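Clear plastic plates, marks that won't come off, and glare on a green table

Posted in Craft & Hobby Help
Poster: prurero_kate

Hi all, hoping someone's been here before me. I run a little paper craft table at our community hall, mostly cards and gift tags, and I use those clear round plastic plates with the wide rim to keep each person's cut strips seperate. Bought a box of 500 because it worked out cheaper. Live and learn.

Two problems. First, strips go flat against the bottom of the plate and you can't get a fingernail under them. Worse with the long narrow ones. People end up bending a corner and then it shows on the card.

Second, pale pink strips just vanish in there. The table is green, matte, but it still picks up light from the windows and then the plate adds its own shine on top.
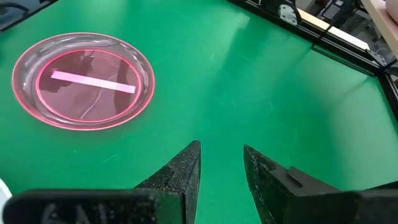

I've tried white paper underneath, which slides around. Tried a damp cloth under the plate, and that was a mess with cardstock, don't do it. Also getting faint wavy marks on some of the plates at home that dish soap won't shift. Scratches? Glue? No idea.

Don't want to bin the lot and start over. Budget is basically nil till February. Any colour tricks, liners, different way of laying the strips out, all welcome. Cheers.

Grero_Papercraft
Used clear plates for years, same headaches. What I do now:

Liner inside the plate, not under. Cut a circle of felt or craft foam a bit smaller than the flat part in the middle. Felt is nicer, paper doesn't stick to it and you can pinch a strip up easy. Dark grey or navy for pale colours, cream for the dark ones. One sheet does 2 plates if you're careful, 3 if your plates are small. Measure yours first, they vary.

If you can't be bothered with felt, lay the strip so one end rests up on the rim. Then there's always a bit sticking up to grab. Only works if your strips are longer than the flat part obviously.

Glare, move the table or hang something over the window. Matte tables still shine when the light comes in low, ours is hopeless after 3 pm and we just swap sides.

Marks, run your nail across. If it catches it's a scratch and you're stuck with it. If not, probably glue film. Warm water, drop of dish soap, soak ten minutes, soft cloth. No scourers!! And no acetone, it'll cloud some plastics and you'll have 500 foggy plates.

nzioka_bay
just use saucers. op shop, 50c each. heavier too so they dont skate around when someone bumps the table

tabletop_793
Agree on felt. Would add, get a cheap pair of flat tipped tweezers for each end of the table, the stamp collector sort. Pointy ones dent the paper.

Don't agree about swapping to saucers, you can't stack a heap of them in a tub and carry it to the car without a chip or two. Plastic is fine for a hall.

For the sliding, a square of that rubbery non-slip drawer liner under the plate. Comes on a roll, cuts with scissors, rinse it when it gets fluffy.

Oh and test your felt colour before cutting 30 circles. I did mine in red and every pink strip looked orange next to it. Had to redo the lot in charcoal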